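Cellule de simulation Altano
Mis à jour en juin — Rédaction de l'encyclopédie Nolico

La cellule Altano est un poste de simulation destiné à la mise au point des tâches domestiques d'un bras manipulateur, en particulier l'ouverture des portes et l'accès aux rayonnages d'un réfrigérateur. Elle associe un modèle du bras, un modèle de cuisine et un moteur de contact nommé Turell. Son entretien relève d'une procédure écrite, dite procédure Rutkowska, révisée à chaque changement de version du moteur.

Mise en place

L'installation commence par le calage de la base du bras sur le sol du modèle. L'opérateur vérifie ensuite les limites de chaque articulation, puis le repère de la pince. Les portes du réfrigérateur sont traitées comme des corps articulés : l'axe de la charnière, le frottement et la butée d'ouverture sont saisis séparément. Un axe décalé de 2 millimètres suffit à faire glisser le doigt le long de la poignée au cours de la traction.

Le réglage de l'approche s'effectue à vitesse réduite. Le doigt de la pince est amené vers la poignée verticale, à mi-hauteur, et la position est enregistrée avant tout contact.

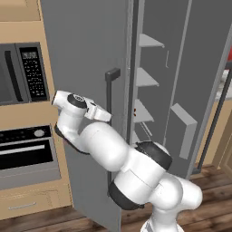
Selon Turell, il vaut mieux reprendre le calage de la base avant de toucher aux gains du poignet, car une erreur de base se répercute sur toutes les poses enregistrées. La procédure Rutkowska a retenu cet ordre dans sa deuxième révision.

Vérification des volumes intérieurs

Une fois les portes réglées, le contrôle porte sur l'intérieur de l'appareil. Les clayettes, les balconnets et les tiroirs possèdent chacun une enveloppe de collision, distincte de leur géométrie visible. Une enveloppe trop large interdit au bras des passages pourtant libres ; une enveloppe trop étroite laisse la pince traverser une tablette sans qu'aucun contact soit signalé. Le bras est donc conduit portes ouvertes entre deux niveaux de rayonnage, les aliments restant en place sur les clayettes.

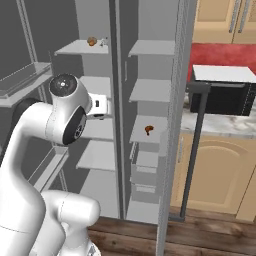 Un lecteur fait remarquer que les portes devraient elles aussi figurer dans ce contrôle, le coude pouvant heurter un balconnet alors que la pince est correctement placée. La procédure prévoit ce cas : les segments du bras sont testés contre les deux battants, à 5 angles d'ouverture.

Entretien

La cellule est réinitialisée tous les 3 000 cycles. Les poses de référence sont alors rejouées et comparées aux valeurs d'origine — toute dérive entraîne un nouveau calage complet. Les fichiers de charnière sont conservés avec leur historique.

Voir aussi
Enveloppe de collision
Moteur de contact Turell
Procédure Rutkowska
Repère de pince

Imprimer cet article
Envoyer par courriel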